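Home | Guides | Workrooms | Stores | Contact
Print this page | E-mail this page

Drivunura Workroom Guide
Section 7: Setting Up and Clearing the Shared Table

7.1 General

This section applies to all users of the large table in the Flarnitz office. It covers small fixings and knitted items. Requests for a change to the layout should be sent in writing to Wilma Groen.

7.2 Before work begins

1. Clear the table top of papers, cups and bags. Bags may be kept on the lower tiers of the rolling cart.
2. Place waste paper in the basket on the floor. Confidential papers go to room 22.
3. Move chairs back far enough to allow free passage on the far side of the table.
4. Check that no cable lies across the walkway between the floor outlet and the cart.

CAUTION: Do not pull a plug from the floor outlet by its cable.

5. Put small fixings directly on the table top, within easy reach of both hands. Take out only those required for the task.
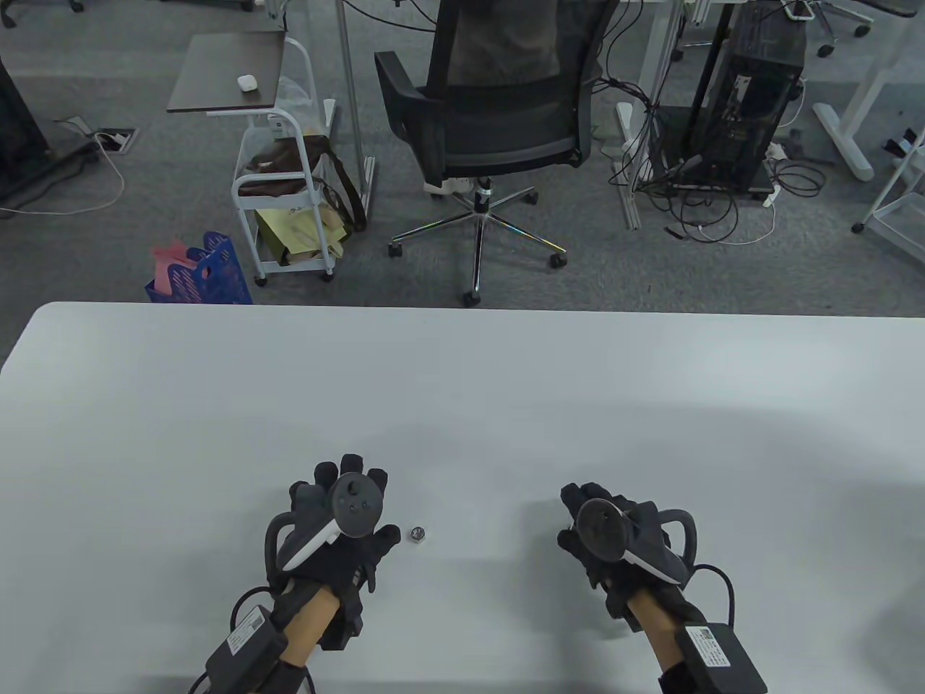 Fig. 46. Hex nut placed on the table, with the cart and chair beyond.

NOTE: Nuts and washers dropped on the carpet must be picked up at once. They damage the cleaning equipment and are hard to find later.

7.3 Knitted items

1. Remove all fixings from the table before any fabric is brought to it.
2. Wipe the surface with a dry cloth. Van Acker spray polish must not be used - it leaves a film which marks dark wool.
3. Lift knitted items from beneath with the weight gathered together. Do not drag them over the edge of the table. 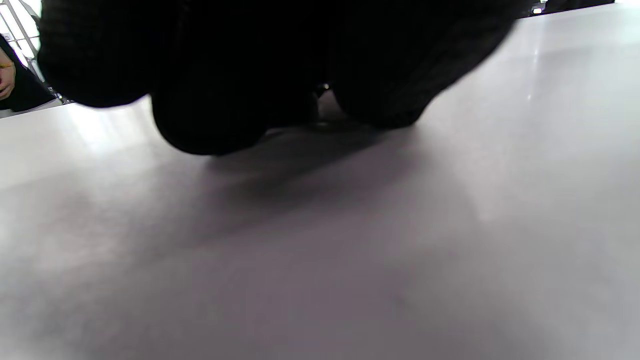

4. Lower the item gently, open it out from the middle and smooth it by hand. Ribbed edges should not be stretched.
5. Fold the item in 3 and place it in a Drustano storage bag. Close the bag fully.

CAUTION: Pins must be taken out before folding.

7.4 On leaving

Return the chairs to the table and switch off the desk lamps. Faults are to be reported to Kobe Stevens before the end of the working day.

Previous section | Contents | Next section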